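## 6. Table set-up: basket and box

Version of 13th May. Replaces the February sheet, bin the old one.
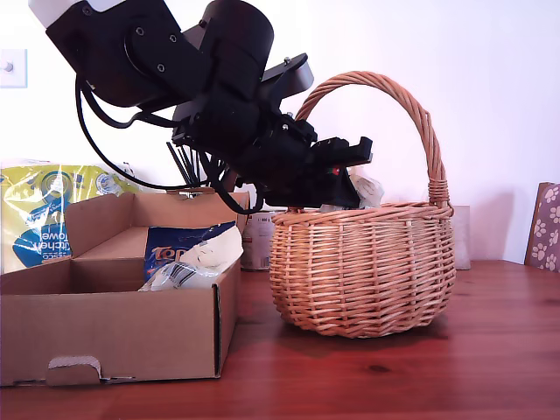 *Fig. 6. Wicker basket on the table, open box to its left.*

Read all of this section before you start. Short one. Covers the round basket with the tall handle, the cardboard box, and the paper that goes between them. Ribbon and labels are in the next section.

### You will need

- Kalline round basket, arched handle
- cardboard box, brown, big enough for the basket with the handle UP (handle does not fold)
- white tissue, Mudon pack
- a dry cloth
- a table that doesn't wobble

### Setting out

1. Wipe the table. Let it dry. Wicker picks up damp and then marks the wood, and it's a pig to get off.
2. Basket down first. Flat on its base, not on a cloth, not on paper. Press on the rim both sides. If it rocks, turn it a bit and try again.
3. Box to the left of the basket. Left-handed? Swap them, makes no odds to the packing.
4. Open the box. Flaps folded out of the way. No need to flatten them fully, they only spring back.
5. Leave a hand's width between box and basket. Less than that and the flaps catch the handle.

> **Caution:** don't lift a full basket by the handle alone. One hand on the handle, the other under the base. The binding where the handle meets the rim is the weak spot. Check it every time, push any loose end back in before packing.

### Lining with tissue

6. Take 2 sheets. Crumple them loosely, don't fold. Folded tissue slides about and ends up all on one side.
7. Push the first sheet down into the bottom of the basket. Work it out to the sides, the body is wider than the opening so there's more room down there than you think.
8. Second sheet on top, left to stand up a little over the rim. Goods will push it down later.
9. Run a finger round the inside of the rim. Any sharp ends, snip them. Don't pull, you'll undo the weave.

**Note:** tissue tears on the braided edge if you drag it. Drop it in from above. Same goes for taking it out again.

**Note:** coloured tissue bleeds if it gets wet. White only for Brerketti orders, they have sent baskets back over this.

### Filling

10. Heavy things at the bottom and in the middle. Jars upright.
11. Tall things against the handle side, never leaning on the opposite rim.
12. Gaps get more crumpled tissue. Not newspaper, the ink comes off on the wicker and stays.
13. Stop at the rim. Anything higher gets squashed when the flaps close.

Weigh it. Limit for this basket is 1,020 grams of goods, not counting the basket itself. Over that, use the bigger one (item 121 on the Pillai list).

### Into the box

14. Bottom of the box taped? Look now, not when it's in the air.
15. Lift the basket as in the caution above. Lower it straight down. If the handle snags on a flap stop and fold the flap back, dont force it.
16. Tissue down all sides so the basket can't shift. Give the box a gentle push, listen for movement.
17. Close flaps, short ones first. If the handle lifts them the box is too small. Change the box.

> **Caution:** no knife anywhere near a closed box with a basket in it. Blade goes through the tape and straight into the handle. Peel the tape by hand.

### If something's wrong

- *Basket leans.* Too much on one side. Take the top layer out and start again from step 10.
- *Creaking when lifted.* Old wicker, dried out. Damp cloth over the outside, leave overnight, try again in teh morning.
- *Handle loose at one end.* Don't use it. Put it by for re-binding, tie a label on.
- *Tissue gone flat.* Shake it out and re-crumple. Torn sheets are fine for gaps, not for the top.

Spare tissue goes back in the Mudon pack, flat, away from the sink. Empty baskets stored on their bases in a single layer. Never stack them one inside another, the handles bend.

Next: section 7, ribbon and labels.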